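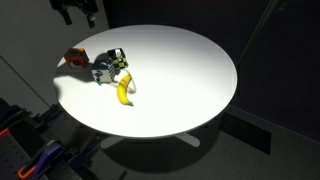
I've got a season ticket at Zillanley, which tells you I'm either loyal or a bit slow, and I want to talk about loans. Every summer we go through the same dance. The window opens, we're told the squad is nearly there, and by the end of it we've got five lads borrowed from bigger clubs and one full-back we own outright.

Last season our borrowed players started 128 league games between them. Add it up and you're looking at a side that was half on hire. Some of them were brilliant (the left winger from Brundstead was the best thing I've seen on that pitch in years, and I'd have carried him to the ground myself) but he went home in May and we're back to square one, only now the other clubs know how we play.

I do get why it happens. Wages get shared, there's no fee, and a manager on a short contract is never going to spend his time on a boy who'll be ready in three years. If I'd been given one season to keep my job I'd have been on the phone to Brundstead too. But look at what it does to our own kids. We had a centre-half in the under-18s who trained with the first team all autumn, then sat on the bench for 9 matches in a row while a loanee with a bad hamstring limped through 60 minutes a week. He's at Wallen now. He's their captain!

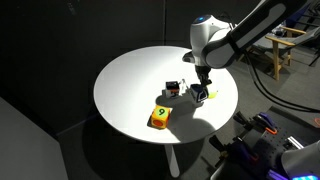 My answer would be a cap on how many loan players you can start, and I'd set it at two. You'd still get your winger, you'd still get cover if your keeper broke a finger, and the rest of the team would have to come from people the club had put some money or time into. The little yellow-green ball on that round white table is smaller than a tennis ball, and it's still bigger than the share of thought our youth side gets in a transfer window. I know smaller clubs say a cap would hurt them most, and I've gone back and forth on it. Wallen manage, though, and they get crowds of 900 on a good night.

The other thing I'd change is the recall clause. Losing a player in January because his parent club has an injury crisis is miserable — you build a whole autumn around someone and then he's gone before the cup replay. If you lend a player for a season, lend him for the season. My mate down the row reckons the big clubs would just stop lending, and maybe a few would, but they've got far too many youngsters to keep them all in the reserves.

Anyway, the window's open again and we've been linked with three more loans already. I'll be there in August whoever's in the shirts, moaning from the same seat and hoping at least one of them is ours.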